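The tray by the door

My desk is white, which was a mistake, and for years everything I owned ended up on it. Keys, receipts, three pens that didn't work, and always, always a drink bottle. Then Annick Huet, who runs a little homewares shop in Wodmont, talked me into a tray. One tray! I laughed at her. I've since written 600 words in my notebook about that tray, so I suppose she won.

The colour is what sold me. A deep maroon on a white top looks terrific — moody, a bit grown-up — and low walls mean you can see what's gone in there without rummaging.

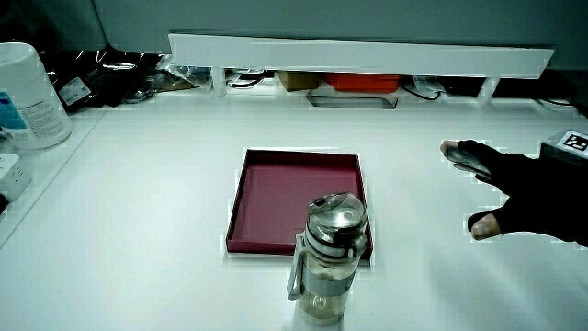

Annick's rule is that a tray gets one job. Mine is for whatever is leaving the house with me tomorrow, and if it isn't leaving, it lives somewhere else (under the shelf, usually, with the cables I keep promising to sort). My neighbour Dae-han Baek tried the same thing in his kitchen and gave up after a week, but he was using a roasting pan, so I don't count it.

Bottles are my weakness. I like a clear one, because I can tell at a glance if I've filled it, and I'm forever shuffling mine in and out of the tray while I decide whether I'm walking or driving.
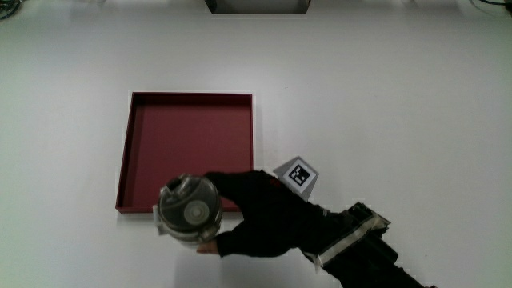

You don't need to spend much, either. Shallow and square is the shape to look for, and cardboard is fine if you're not the spilling type. I am the spilling type, so I've got my eye on a lacquered one Annick has coming in May. She's put it aside for me behind the counter, and I've promised to bring her some lemons.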